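The Plinport Letter
August 4, 2020

Shrinking bags, growing claims

A reader in Plinport wrote in April to ask whether I had noticed that her usual bag of crisps had got smaller while the price stayed put. I had. I've been grumbling about it at home for years, and I am glad to have an excuse to grumble here instead.

What pushed me into writing was a leaflet from Mutell, the supermarket on the ring road, which came through the door with the free paper. It announces a "new sharing size" across its own-brand snacks. I went down with last year's empty bag folded in my pocket (I keep things like that, don't ask) and held one against the other by the shelf. The new sharing size is the old ordinary size with the word "sharing" on it. What used to be the ordinary size is now sold in a multipack, and the bags inside the multipack would embarrass an airline.

I wrote to the customer desk. The reply thanked me for my passion, which I hadn't mentioned, and said the range had been "refreshed in line with how people snack today". I would like to meet the people who snack like this. Everyone I know opens a bag and eats until it is gone, and then looks into the bag.

The usual defence is that ingredients cost more than they did. Fine, I can believe that. Potatoes have bad years like the rest of us, and so does cooking oil. If a shop told me the crisps had gone up by ten pence I would moan and pay it. What I object to is the business of leaving the price alone, taking out a handful, and then redesigning the front so that I'm looking at a sunburst when I should be looking at the weight. Every time a favourite of mine comes out in a bold new look, I now turn it over before I read a word of the front. It has been bad news more often than not.

Then there are the health promises. Bansal, who do the lentil puffs that get stacked by the tills, say theirs are "lighter". Lighter than what? I asked them. Lighter, they said, than a comparable product. I asked which product. There was a pause of 6 working days and then a voucher. The puffs taste pleasant enough, and I ate the ones the voucher bought me, but I am no nearer knowing what they were compared with. A puff is mostly air, so of course it is light. You could say the same of a balloon.

My other complaint is about the serving. Look at the back of nearly any snack and the figures are given for a portion that no grown person has ever stopped at. One bag of Drulano cheese twists in my cupboard thinks I am going to eat a third of it, close the top with a clip and come back tomorrow. I do own a clip. It lives on the bread. The salt figure looks quite modest until you multiply it by the number of servings you had while looking for your glasses.

I've heard it said that all this is printed on the pack and so we have only ourselves to blame. Well, it is printed somewhere. On the twists it runs along the seam, in pale grey on silver, in letters I could read outdoors at noon and at no other time. I tried the kitchen light and then the lamp. My eyes are not what they were, but they manage a bus timetable, and the timetable people have never been praised for their design.

A fair number of you buy from the imported shelves these days, and I'm often told those are better value. Perhaps. I shop there myself, mostly for rice crackers and the dried fish and seaweed things, and I like a lot of what I've tried. But I would be just as careful. When the main writing is in a language you can't read, you are leaning on the small print and on whatever sticker the importer has added, and some of those stickers are a work of imagination. I have seen one stuck squarely over the weight. I have seen another that gave the ingredients as "flavour".
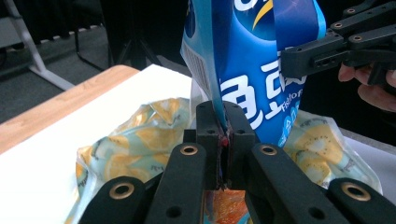 Price is the other thing. People assume imported means dear or imported means cheap, depending on which shop they went into first, and neither is much use as a rule. I have paid twice as much for the same crackers at one end of the high street as at the other. The only way to know is to work out the cost per 100 grams, and the shelf ticket ought to do that for you. At Mutell it does, most of the time, although the special offers seem to be excused. One ticket gives the price by weight, the next gives it by the pack, and the two products sit side by side so that you can't compare them without a pencil. I am told this is an oversight. It has been an oversight for as long as I've had the loyalty card.

The card, since I've brought it up, is no comfort either. After a good long spell of loyalty I have 802 points. I need 3000 for the hamper in the leaflet, and when I looked closely at what is in the hamper, a fair part of it was own-brand snacks in the new sharing size. There is a smaller reward at 200 points, which turns out to be money off something I don't buy.

So what am I suggesting? Very little, I'm afraid. Keep an old bag or two if you have a drawer for it. Read the weight before the slogan. If a pack says "improved", ask the maker what was improved and see how long they take to tell you. I don't expect any of them to mend their ways over a letter from Plinport, and I've no great faith in the voluntary code that the trade is said to be working on, having read the last one. But they do have to answer the post, and somebody there has to sit and think up the wording.

The reader who started all this tells me she has gone over to making her own, with a slicer and an oven tray. She says they come out well about half the time. I tried it and burnt two trays, and the third stuck. If anyone has a method that works in an ordinary gas oven I will print it, provided it doesn't begin by telling me to buy a machine.

Letters about yoghurt pots, several of which arrived while I was writing this, will be dealt with next time.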